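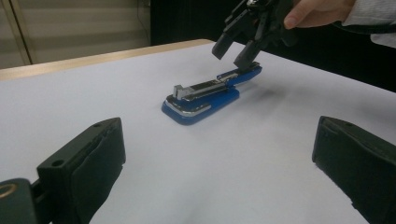 Robotics research

Hand-held grippers teach robot arm to handle a stapler, Govonen group reports

Researchers at Govonen have published results from a training method in which people, holding robot grippers in their own hands, show a machine how to do small two-handed jobs. The test object for most of the work was an ordinary office stapler, which has to be opened, filled with staples and closed again.

The project, called Pludirik, used 800 recorded demonstrations. A robot with two arms was then trained on the recordings and asked to do the same job on its own. In the best set of trials it completed the full sequence 31 times in 40.

The usual way to collect this kind of training material is to steer a real robot from a distance and record its movements. It is slow work, and each recording ties up the robot. The Govonen group took the arms away and kept only the ends. A person holds a gripper in each hand, with the same kind of fingers that the robot will later use, and does the task at a table. The position of both grippers and the opening of the fingers are recorded throughout.

Hand-held grippers have been used in research before, mostly for picking things up and putting them down. The new report deals with objects that have hinges. A stapler changes shape as it is handled, and the cover, the magazine and the base can each move against the others. A robot which has learned where to find a closed stapler does not necessarily know where to put its fingers once the cover has been swung back.

According to the report, this was where earlier versions of the system went wrong. The arm would reach for the place where the cover had been at the start of the task and close its fingers on nothing, or push down on the magazine and move the whole stapler across the table. The fault appeared in more than half of the early trials.

The change that made the most difference was in how the demonstrations were cut up. Instead of treating each recording as one long movement, the group split it at the points where the object changed state: cover lifted, staples in, cover down. The robot was trained to recognise which of these stages it was in before choosing its next movement. With the same 800 demonstrations and no splitting, it completed the sequence 14 times in 40.

The group also looked at how many demonstrations were needed. With 300, split in the same way, the robot finished 24 trials out of 40. The authors describe the gain from 300 to 800 as worthwhile but smaller than they had expected, and say that the variety of starting positions mattered more than the total. In one comparison, a set of 300 recordings with the stapler placed at many different angles gave better results than a set of the same size in which it always faced the same way.

The people giving the demonstrations were given 10 minutes of practice before recording began. Most had never used the grippers. The report notes that the first recordings from each person were slower and contained more pauses, particularly when one gripper was holding the stapler still and the other was working on the cover. These recordings were kept in. Removing them made no clear difference to the results, and in one test made the robot slightly worse at recovering after a slip.

Filling the magazine remained the hardest stage. Of the nine failed trials in the best set, six came while the strip of staples was being lowered into place. The fingers are wide compared with the strip and hide it from the cameras at the moment it goes in. The other three failures happened during closing, when the cover was pressed down off centre and the stapler tipped.

A second part of the study asked whether the training would carry over to other hinged objects. The robot was tried, with no further demonstrations, on a hole punch and a glasses case. It opened the glasses case in most trials but managed the hole punch only now and then. The authors put this down to the stiffer spring in the punch, which calls for more force than anything in the recordings. The grippers used in the study do not measure force, and the report lists this as the main limit of the method.

The software that splits the recordings into stages was written at Govonen and is named Rurkis. It works from the movement of the grippers together with the camera pictures, and marks the likely points of change for a person to check. Checking took less than a minute for each recording. The group says it plans to release Rurkis along with the stapler recordings, though the report does not say when.

Cost is given only in outline. A pair of hand-held grippers can be built for a small part of the price of a two-armed robot, and several people can record at once if there are enough pairs to go round. The group had four pairs in use by the end of the project, at separate tables.

Part of the testing was carried out at the Onyshchenko laboratory, which has a robot of a different make. The trained system was moved across with changes only to the arm settings, and finished 26 trials out of 40. The lower figure is explained partly by the lighting there, which caused glare on the metal parts of the stapler, and partly by a small difference in how far apart the two arms are mounted.

Work planned for the next stage includes fingers with a narrower tip, to be tried on the filling step, and a version of the gripper with a force sensor behind the pads. Both are due to be tested from September.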